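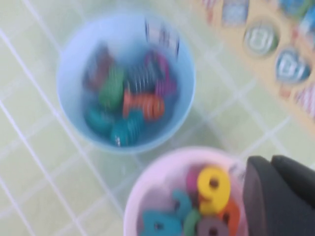
« Ranger » ne veut rien dire tant qu'on n'a pas dit où, répond un lecteur de la première version du guide, et il ajoute que sa machine, chez lui, a passé la soirée à déplacer les mêmes chiffres en mousse d'un bol à l'autre. Sa remarque nous a fait réécrire tout le chapitre. Merci à lui !

4. Premier exercice : trier de petites pièces entre deux bols

Alors, est-ce que le bras Skeka sait faire le ménage ? Pas encore. Il sait en revanche prendre une petite pièce souple dans un tas et la poser dans un autre récipient, et quand on a connu les modèles d'avant, c'est déjà formidable à regarder. Le présent chapitre vous amène jusque-là. Comptez une bonne soirée, un peu plus si le module Ridunell n'est pas encore étalonné (chapitre 3).

Préparation

1. Dégagez devant le bras une surface plane et stable. Un carrelage convient très bien, à condition que les bols ne reposent pas à cheval sur un joint trop creux.

2. Choisissez deux bols ronds en plastique, à bord large, de couleurs différentes. Le logiciel Hastesix reconnaît les bords plus facilement que les fonds.

3. Répartissez les pièces entre les deux bols. Les chiffres en mousse sont parfaits pour débuter : légers, colorés, ils se laissent pincer sans s'abîmer. Les trous du 9 et du 0 posent parfois problème, voir plus bas.

4. Laissez un passage libre entre les bols et tout autre jouet (plateau à encastrements, boîte, livre). Le poignet tourne plus large qu'on ne le croit.

Attention : ne mettez jamais la main dans un bol pendant que la pince est en mouvement. Appuyez d'abord sur Pause et attendez l'arrêt complet.

Lancement

5. Dans Hastesix, ouvrez Exercices, puis Tri, puis Deux récipients.

6. Désignez le bol de départ et le bol d'arrivée en touchant leur bord à l'écran.

7. Indiquez la consigne. Commencez par une couleur (« tout ce qui est jaune ») avant de passer aux formes. La reconnaissance des chiffres fonctionne, mais elle se trompe volontiers quand deux pièces se chevauchent.

8. Réglez la vitesse sur 10 et la durée maximale sur 2000 secondes.

9. Appuyez sur Démarrer. Le bras survole d'abord les deux bols, puis descend vers la première pièce.

Remarque : pendant le survol, l'image du poignet est souvent floue. Le logiciel attend une vue nette pour choisir sa prise — inutile d'interrompre l'exercice.

Si quelque chose coince

Code 1119 : la pince s'est refermée à vide. Le plus souvent, elle a visé le trou d'un chiffre. Mettez en pause, retournez la pièce ou écartez-la de ses voisines, puis reprenez.

La pince touche le bord du bol : refaites l'étape 6. Si le contact se répète, éloignez le bol du socle et recommencez l'étalonnage.

Deux pièces montent ensemble : baissez la vitesse. Avec la mousse, cela arrive encore, surtout quand le tas est serré.

Le bras hésite entre deux couleurs proches : ajoutez de la lumière, ou retirez l'une des deux pour les premiers essais.

Et le vrai rangement ?

On nous pose la question sans arrêt, et on la comprend ! Un tas de pièces mélangées, c'est exactement ce qu'on trouve par terre le soir dans une chambre d'enfant. La différence tient à la consigne et au décor : ici vous avez choisi les bols, leur place et ce qui va dedans. Sans cette aide, le bras prend encore des décisions bizarres. Le programme Palacios, prévu pour mars, devrait accepter trois récipients et des objets qu'il n'a jamais vus. Nous l'essayons avec beaucoup de curiosité, et le chapitre 5 sera complété à ce moment-là.

Chapitre révisé le 21/12/18.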